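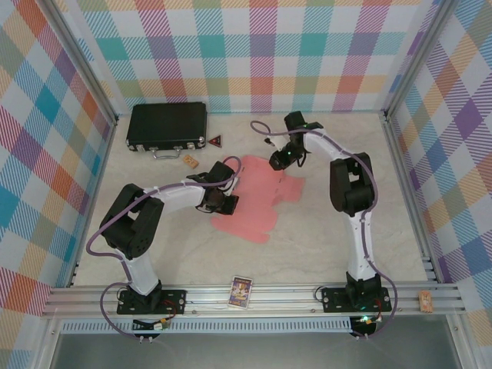
Les deux bras sur le rail, la feuille rose entre eux.

Avril, matin

Arrivé à Berchtold avant huit heures. J'ai relancé Lemum avec la configuration d'hier soir, sans rien changer, pour vérifier que le défaut revenait. Il est revenu au deuxième essai : le bras gauche se place au-dessus du carton, le droit part en retard, et quand il arrive le planificateur considère que la cible n'est plus valable. Arrêt propre, message d'erreur inutile.

J'ai passé une bonne heure dans les journaux de Skuvlow. Les horodatages des deux contrôleurs ne sont pas alignés. Je le savais, mais je pensais que l'écart restait constant et je l'avais compensé par une valeur fixe dans le fichier de lancement. Il dérive. Au démarrage il est négligeable, après une série longue il monte à 118 ms, et la vérification de collision entre les deux bras se fait alors avec une position périmée du bras droit. Lemum voit un conflit là où il y a de la place, replanifie, perd la cible.

Correction provisoire : je resynchronise au début de chaque essai et je refuse tout état plus vieux que 48 ms. C'est sévère, le planificateur attend parfois sans raison visible, mais les faux conflits ont disparu des journaux de la matinée. À refaire correctement avec une horloge commune. J'ai ouvert un ticket et je me connais, il va rester ouvert un moment.

Autre chose notée en passant : le modèle de collision ignore toujours les câbles. Ils font une boucle au-dessus des pinces, violette, bien visible, et dans le simulateur elle n'existe pas. Pour l'instant j'ai ajouté une capsule autour de l'avant-bras, avec une marge généreuse. Ça condamne quelques poses près du centre. Je préfère ça à un câble arraché.

Avant la pause, plusieurs approches à deux bras à vitesse réduite, la pince gauche sur la partie gauche du carton à plat, la droite près du bord supérieur. Il faudra revoir l'ordre des mouvements. Le planificateur choisit lui-même quel bras part en premier et il n'a aucune préférence entre deux solutions de même coût, donc il change d'avis d'un essai à l'autre. Pour comparer des séries c'est pénible. J'ai ajouté une petite pénalité pour que la gauche parte toujours d'abord.

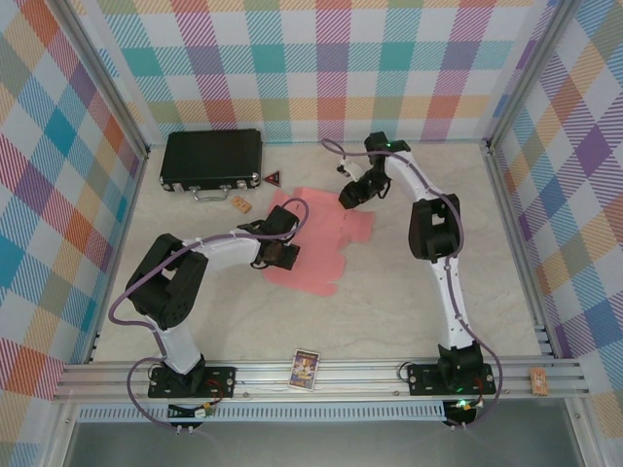
Après-midi

Consacré à Skesora. La segmentation du carton à plat est bonne, je n'y touche plus. Ce qui ne va pas, c'est l'estimation du rebord une fois la paroi relevée. Vue de dessus, la paroi se réduit à une bande étroite, doublée là où le carton est replié sur lui-même, et le réseau hésite entre le bord intérieur et le bord extérieur. D'une image à l'autre il saute de l'un à l'autre. Le contrôleur suit fidèlement, et la pince tremble au-dessus du rebord.

Premier essai, un filtre temporel. Le tremblement diminue, le retard augmente, et on retombe sur le problème du matin par un autre chemin. Retiré.

Deuxième essai : ne plus demander un bord mais la ligne médiane de la bande, et laisser la pince se centrer dessus. L'ouverture des doigts couvre largement l'épaisseur, l'erreur n'a donc pas besoin d'être minuscule. J'ai repris les annotations existantes, la médiane se calcule à partir des deux bords, rien à réannoter à la main. Ajustement lancé sur près de 100 images de la caméra du poignet. C'est peu, mais je voulais seulement savoir si l'idée tenait.

Sur les images mises de côté, la médiane est nettement plus stable. Elle se trompe encore quand l'ombre du carton sur le sol gris est sombre : elle glisse alors du côté de l'ombre. Les fissures du sol donnent aussi quelques détections parasites, faciles à éliminer par la couleur.

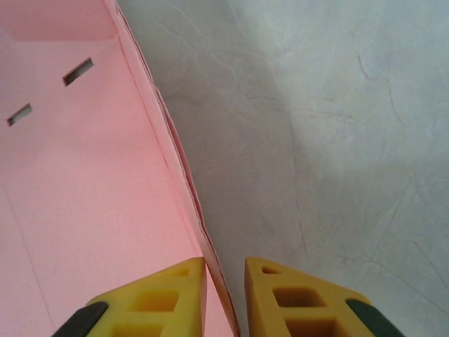 Reste la question de l'orientation. La médiane donne une direction, mais quand le rebord n'est visible que sur une courte longueur, l'angle est mal estimé et la pince se présente de travers. J'ai essayé de prendre les fentes du fond comme référence, elles sont découpées droites et parallèles entre elles. Ça marche tant que les deux sont dans le champ. Dès que le poignet descend, on en perd une. Il faudrait garder l'angle mesuré plus haut et ne plus le mettre à jour en dessous d'une certaine distance. Deux lignes à écrire, puis un seuil à régler, ce qui prendra plus longtemps que les deux lignes.

Tout est poussé sur la branche de travail de Skesora, pas sur la principale. Les journaux de la journée sont dans Skuvlow, avec une étiquette pour distinguer les essais d'avant et d'après la resynchronisation.

Pour demain : le seuil de distance, puis une série complète à vitesse normale avec la capsule autour des câbles. Penser à remettre la marge de collision d'origine dans le fichier de test, je l'ai changée vers seize heures et je ne l'ai écrit nulle part ailleurs qu'ici.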